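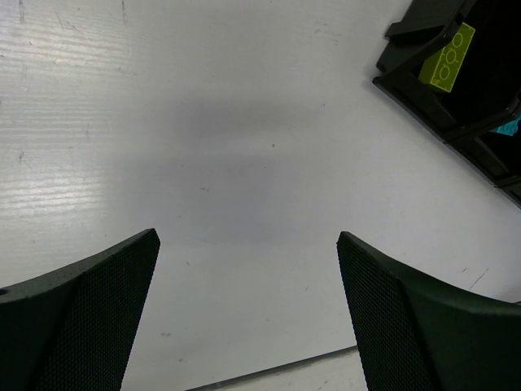
O mês de março foi passado a escolher um tampo, o que dá uma ideia da vida social de quem escreve esta newsletter. Andei meses a adiar a substituição da mesa de trabalho, uma coisa em pinho que já tinha mais círculos de chávena do que veios, e quando finalmente me decidi descobri que o mundo das superfícies se divide em gente do mate e gente do brilho, e que as duas fações não se falam. Eu fui para o branco com um bocadinho de brilho, acabamento laminado. Na loja parecia discreto. Em casa, quando a luz apanha o tampo de lado, aparecem uns riscos claros e finos, todos paralelos, como se alguém o tivesse penteado. São reflexos. Passei-lhes o pano na mesma, duas vezes.

A mesa chama-se Utitz e veio da Dundov, que a vende por 200 euros sem pernas. As pernas são consideradas um acessório, tal como, suponho, as rodas num carro. Tem 80 centímetros de profundidade, medida que no catálogo surge como «generosa» e que no meu escritório significa que a gaveta da cómoda abre até metade. Já me habituei. As meias da metade de trás estão lá desde a entrega e devem estar bem.

Na edição passada perguntei o que usavam para limpar tampos claros e as respostas chegaram em quantidade preocupante. Esta newsletter vai para 1.658 endereços e havia semanas em que eu desconfiava que só três fossem de pessoas. Basta perguntar por nódoas para se fazer prova de vida. Resumo do correio, com as reservas que se impõem:

- **Detergente da loiça e água morna.** A grande maioria. Uma gota, pano bem torcido, secar logo a seguir com outro pano. É o que eu faço agora e não tenho nada de emocionante a acrescentar.
- **Vinagre.** Há sempre alguém. Funciona nas marcas de calcário e deixa a divisão a cheirar a salada até à hora do jantar.
- **Bicarbonato.** Duas leitoras a favor, uma contra, esta última com fotografias. Num tampo com brilho eu não esfregava pasta nenhuma, e ela também já não esfrega.
- **Creme Awan.** Comprei, experimentei num canto e ficou um canto ligeiramente mais bonito do que o resto da mesa, situação que me obrigou a tratar o resto da mesa.
- **Lixa 400.** Um leitor sugere «uma passagem leve». Num laminado. Pedi-lhe que me confirmasse e ele confirmou. Por favor, não façam isto – a lixa é uma ideia excelente para madeira maciça e uma forma de ficar sem mesa em quase tudo o resto.

A carta mais comprida foi da Peninah Biwott, que mudou para um tampo branco há dois invernos e garante que o problema nunca foi a sujidade. O problema é que se vê. Na mesa antiga dela, escura, caíam migalhas desde sempre e viviam ali em paz. No branco, um grão de café moído parece um inseto, e um cabelo parece um processo judicial. Recomenda um tapete de secretária grande, em feltro, e reconhece que assim tapa precisamente aquilo que comprou. Também diz que com o candeeiro do lado esquerdo os reflexos lhe davam cabo dos olhos e que resolveu a questão baixando a lâmpada e virando-a para a parede. Fiz o mesmo com o meu e confirmo, embora agora a parede precise de pintura, coisa que antes não se notava.

Sobre canetas, porque houve quem perguntasse: a esferográfica saiu-me com álcool num algodão, depressa e sem espalhar. O marcador permanente saiu quase todo. O «quase» está por baixo do telefone e é lá que vai ficar. Já a caneca pousada sem base deixa um anel que no branco se apanha logo, e se apanharem logo sai com o pano. Se forem almoçar primeiro, é outra conversa. Acabei por comprar quatro bases de cortiça, que uso para tudo exceto canecas.

Para quem estiver a pensar mudar, a Koltura empresta amostras de acabamento do tamanho de um postal. Levem as duas, a mate e a brilhante, e deixem-nas ao pé da janela um dia inteiro. Vejam-nas às quatro da tarde, com o sol baixo, que é quando se percebe com quem se vai viver. Eu vi a minha ao meio-dia, na loja, debaixo de uma luz que favorecia toda a gente, incluindo o vendedor.

No próximo número: cadeiras. Já sei que vão escrever por causa dos rodízios no soalho, portanto podem começar. Quem tiver uma Utitz e souber onde se compra a tampa de plástico para o furo dos cabos, que na minha caixa não vinha, faça o favor de responder a este email.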